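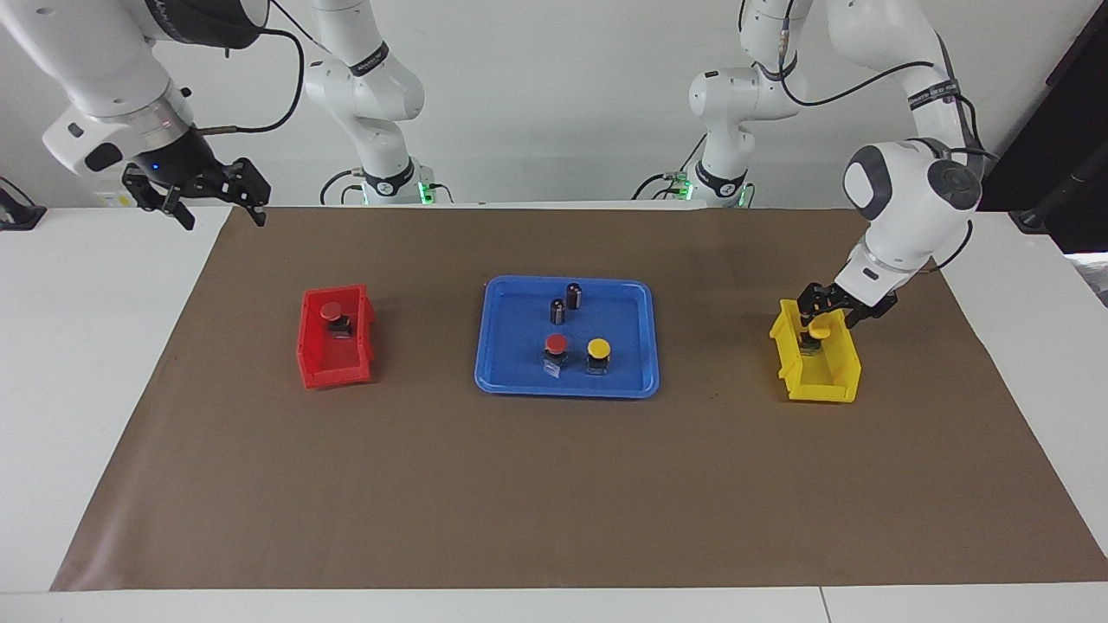

Ju-won Yeo has looked after the sorting cell at Proltcombe since February, and the first thing I learn is that you don't put your coffee on the table. Not even for a second!

"It's the mat," Ju-won tells me, smoothing down a corner of the brown paper. "If it creeps, the bins creep with it, and then the left arm is letting go of yellow buttons in the wrong spot."

So every morning starts with the mat, then the bins (red one side, yellow the other, open fronts facing the blue tray), and only then the power. Both bases have to show green before anyone touches the start key.

I ask what goes wrong most. I was expecting something clever about software, but no – cables.

"The one at the wrist, always. It needs a loop. Too tight and it pulls when the joint turns, too loose and it snags. I've changed it twice on the right arm."

The grippers get a wipe and a check every 50 hours. Ju-won closes them on a scrap of card and tugs. If the card slides, the finger pads come off and new ones go on, a nine-minute job "if you haven't dropped the screws".

There's a notebook too, passed on from the old Pustville site, with fault 2619 underlined on nearly every page. What is it?

"Loose plug at the base. Push it back in, restart, write it down."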